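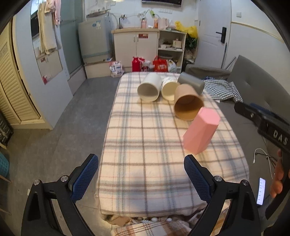
Fig. 1. Hand-held gripper over the near end of the table, bins at the far and right part.

Notebook entry, Jul 4, 2018
Entered by: Eluned Lewis
Present: Gwilym Powell, Glória Louro
Task: Kemeys, bin righting and collection, demonstrated by hand

The purpose of the session was to continue recording demonstrations for the Kemeys task. The operator picks up each bin with the hand-held gripper, sets it upright and places it at the near end of the table. Starting positions are to be irregular. In Fig. 1 the white bin lies on its side, and the pink faceted one leans over the rim of the brown one.

78 demonstrations were recorded. Two were rejected on review, both by G. Powell: in each the operator let go of the bin before it was fully supported by the table. The last accepted recording is entered in the Skasar log as 2054.

Observations

The pink bin remains the most difficult. Its angled sides give the pads a flat surface only at certain approaches, and operators tend to rotate the wrist late. G. Louro proposes that the wrist be turned before the descent begins. Adopted from the second half of the session onwards; the later recordings should be tagged separately so that the two styles are not mixed in training.

Where two bins touch, the upper one is to be taken first. This was not stated in the written procedure and the operators differed. M. Craddock to amend section 2.

The plaid cloth shifts when a bin is dragged. Dragging is not part of the task – any recording in which the cloth moves visibly should be marked for review and not deleted.

Closing speed was inconsistent between operators. No correction made today.

Outstanding

Trim the idle period at the start of each recording (E. Lewis).
Milagros Vallejo to confirm whether Stamier requires both operators' recordings or one set only.
Copy of the log to the Drulturton office.
Dark grey cylinder: agree whether it is to be gripped across the body or at the rim. Left open.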